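Search this board Advanced search Go

Filed under: Simulation Cells > Setup and Upkeep

Topic: Right gripper and corner cabinet, Hosgate cell

cellkeeper_hosgate
I have been asked to take over the upkeep of our simulated two-arm cell, which is used to rehearse drawer work before anything is sent to the floor at Brulton. The cell was built on the Zwane scene package, and the written setup notes were not kept with it. My difficulty concerns the right arm. When the approach is run on the corner cabinet, the fingers reach the drawer on most attempts, but the remaining attempts end in contact with the front panel. In a batch of 154 attempts in May, 27 ended that way. Members are asked to advise whether the fault should be sought in the arm mount, in the wrist view, or in the placement of the cabinet.

fondurside_bench
The mount should be examined first. At Fondurside we maintain a similar cell, and our own contact faults came from a base offset that had been entered twice, once in the robot file and once in the scene file. Please open both files and confirm that only one of them carries a value. Please also state whether the left arm shows the same fault.

cellkeeper_hosgate
Both files have been checked. Only the robot file carries an offset. The left arm has no task at the cabinet and is held to its own side, so I cannot offer a fair comparison.

drawer_axis
I do not agree that the mount is the place to begin. A wrong base offset would be expected to affect every attempt, and the figures given describe a fault that comes and goes. The usual cause is that the cabinet is set at an angle in the corner, while the approach is still written as if the drawer opened straight toward the robot. The approach line should be taken from the drawer itself and updated each time the room is loaded.

fondurside_bench
With respect, the offset need not affect every attempt. A small error at the base will be within tolerance for some starting positions and outside it for others. We lost several days at Fondurside by excluding the mount too early. I would still ask for a reading of the right wrist position at rest, compared with the value in the robot file.

night_shift_sim
Please also confirm the step limit. Our cell stops each attempt at 2,000 steps, and an attempt which is stopped during the approach can be entered in the log as a contact fault. The two should be given separate codes before any totals are relied upon.

cellkeeper_hosgate
The step limit is the same at this site, and the codes have now been separated. Only a few entries changed. The rest reading was also taken and agrees with the robot file. Views of the cell are attached for members who wish to comment on the approach.

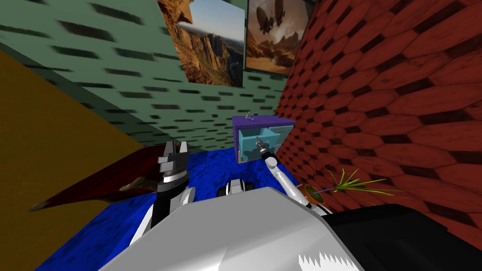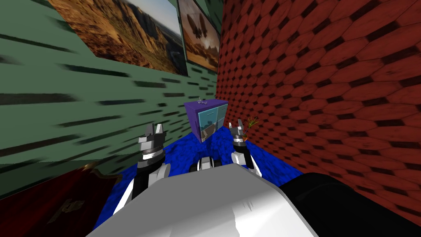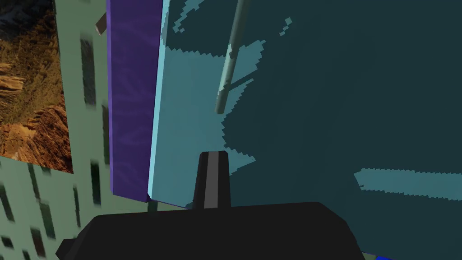

The third is a close view with a gripper finger at the bottom; the others look over the robot body toward the corner.

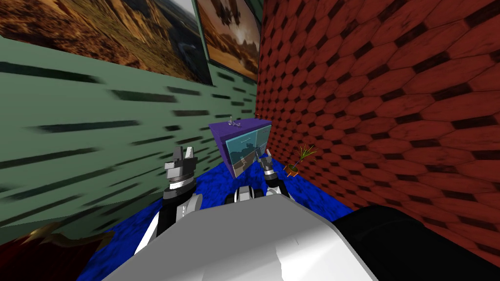 I have begun rewriting the approach as drawer_axis proposed. The target is now read from the drawer, and the fingers are required to be open before the last part of the move. Of the first 60 attempts under the new version, two ended in contact with the panel. A longer batch will be run before the change is accepted at Brulton.

drawer_axis
That is a reasonable result. I would recommend that the pull direction be taken from the same source as the approach. If only the approach has been corrected, the gripper will arrive properly and then pull across the runners.

fondurside_bench
I accept that the approach was the larger part of the fault. I do not accept that the mount has been cleared. A rest reading is taken in one position only, and I would ask for a second with the right arm at full reach. The remaining two contacts should be reviewed for their starting positions.

night_shift_sim
I support the second reading. It takes very little time, and it should form part of the regular check whenever the scene package is updated. Our cell was altered by a Zwane update on one occasion, and the change was found only when the drawer would no longer close.

cellkeeper_hosgate
Both requests are noted. The pull direction was still fixed in the old file and has been corrected this afternoon. The full reach reading will be taken once the present batch has ended, and I will post the values in this topic together with the starting positions of the two contacts.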